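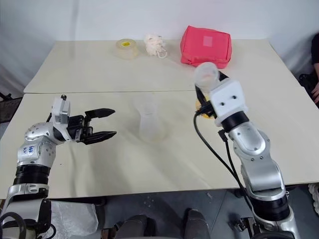 Drying a mesh shower puff between uses (and where to keep it)

Asked in Home & Bath, October

I share a small bathroom and there's no shelf in the shower, so my stuff lives on a white table in the next room: a net puff, a clear plastic tumbler for my toothbrush, a roll of clear tape, and a red zip pouch that everything small goes into. I love this setup! It's so easy to grab what I need. But I've been putting the puff in the pouch after my shower and now the pouch smells like a pond. Is there a way to keep them together, or does the puff need its own place? I'd also like to know how often to replace it. Mine is a white and beige one with a cord loop and it still looks fine to me.

Answer 1 (marked helpful, 34 votes)

Oh, I went through this exact thing and it's very fixable!

Don't zip a wet puff into anything. Rinse it until the water runs clear, squeeze it hard, then shake it out - really shake it, like you're mad at it - and hang it by the cord. A stick-on hook on the side of the table works great. I use the Drumik ones and mine has held up for 14 months. Hang it so the net part isn't touching the wall. By evening mine is dry enough to go in a bag if I'm traveling.

For the pouch, turn it inside out and hand wash with dish soap and a splash of white vinegar. Check the tag first, some of the stiffer boxy ones have cardboard in the sides and hate being soaked. If yours does, just wipe the inside with a damp cloth and leave it open by a window for a couple of days.

Replacing: I swap mine every two months. It can look perfect and still smell off when you put your nose right in it, and then it's time.

Answer 2 (6 votes)

Agree with the hook. If you don't want to stick anything on the table, stand the puff in the tumbler while it dries and put the toothbrush somewhere else. Pour out the water that collects in the bottom or you're back where you started. A mug tree is nice too! I got an Edimine one for the kitchen and it ended up in the bathroom, it's so handy.

Keep the tape away from all this. Damp gets into the edge of the roll and then it peels in strips.

Answer 3 (0 votes)

just get a washcloth, they go in the machine

Comment from the asker

Hook is up and the pouch is airing out on the windowsill! It did have a stiff panel so thanks for the warning. Washcloth idea is good for trips, I'm trying that next.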